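The Bottomless Bin and Other Household Myths

By Pejman Hashemi

The trash bin in our front room holds 16 liters, according to the sticker on its underside. In practice it holds whatever my family believes it holds, and my family is devout.

We live in Fodlow, in an apartment with a tiled floor that was sold to us as easy to keep clean. It is easy to keep clean if you never put anything on it. We bought a round bin from Semeniuk, the hardware store on the corner, in December, when the guests were due and the old one had split down the side. I wanted the tall one with the pedal. I was told it looked like something from a dentist's office.

So we have the short one, with no lid, and with no lid there is no official moment of fullness. A lidded bin complains. An open one just grows a hill. Somebody sets a wrapper on the summit, very gently, the way you'd leave a sleeping baby, and walks off before it can roll.

There are two schools of thought on what to do next. My mother-in-law empties a bin when it is half full, and considers anything later a sign of drift. My son compresses. He can get another day out of a bag using one foot, and he once went a whole week in his Piltholm dorm room this way, a fact he has shared at dinner more than once.

I belong to a third group, the rearrangers. We take out the two or three things that are mostly air and try them again at a better angle. Candy wrappers are the worst, because they spring back. Cups are nearly as bad — a paper cup is a small room with nobody in it, and it wants the same space as a pound of potato peel.

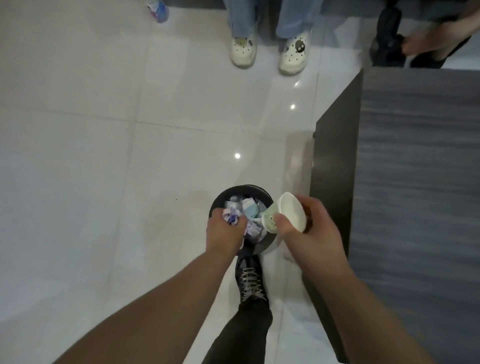
Should you crush cups before you throw them away?
Flatten them, or stack one inside the next if they're the same size, and the bag will last noticeably longer. Pour out the last of the coffee first.

The bags are their own subject. I buy the Pillport ones, 40 to a roll, and they fit our bin the way my wedding suit fits me. The edge slips down the inside sometime in the first evening, and from then on you are throwing trash at a bag in a bucket. I've tried knotting the slack, and I've tried a large rubber band. The rubber band works, but it snaps when you take it off, and last time it went behind the radiator.

We had guests again on the night before January 1, 2026, and by midnight the hill had a second peak. I took the bag down all 4 flights in my good shoes, holding it away from my trousers. When I came back up, someone had already dropped an orange peel into the bare bin.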